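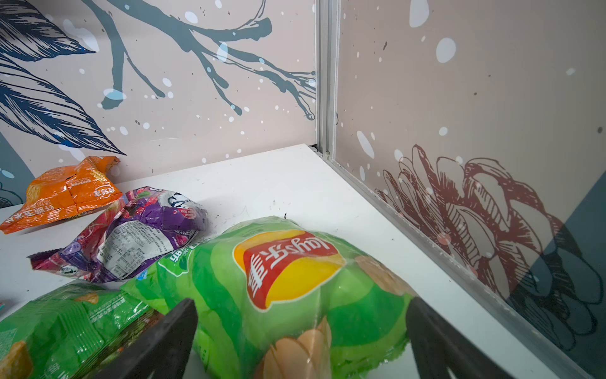 Figure 3. A green Lay's bag, lying upside down, with a purple snack bag near it.

Aldana Yáñez — May 7, 2026

3.3 Soft packets on a plain table

Of all the household things we studied at Skendlow, snack bags were the ones we grew fondest of, and I confess they took up most of September. A box keeps its shape, but a bag slumps and creases however it likes,

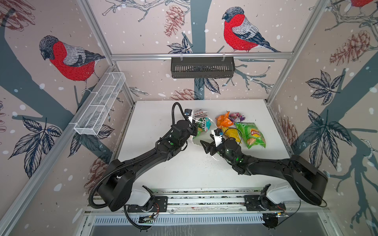
and so we came to describe each one by its colour and its folds as well as by its brand — a habit borrowed, very gratefully, from our friends at Amside.
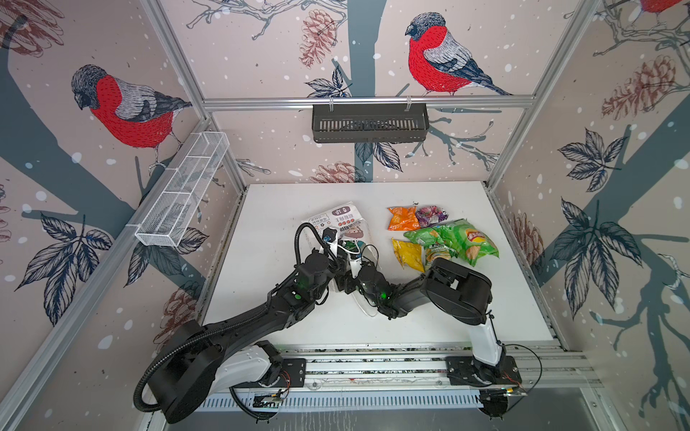 Figure 4. Snack packages on the white tabletop.

Bags that lie close together are harder to tell apart, and we treat a heap as one untidy thing until a first bag has been chosen.

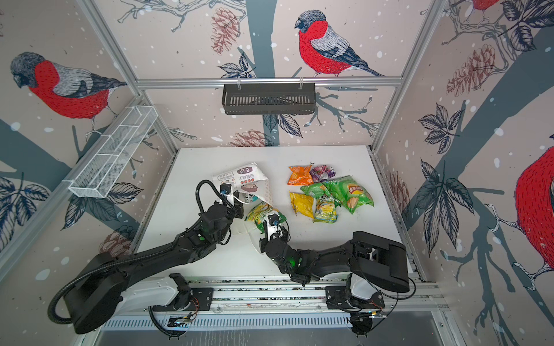
3.4 Where the bags should go

We favour open baskets, hung within easy reach of the table, and return to them in Section 5.

3 shares · 3 comments

Related items
Folding and creasing: the Stidik notes
Kitchen shelves in Lagos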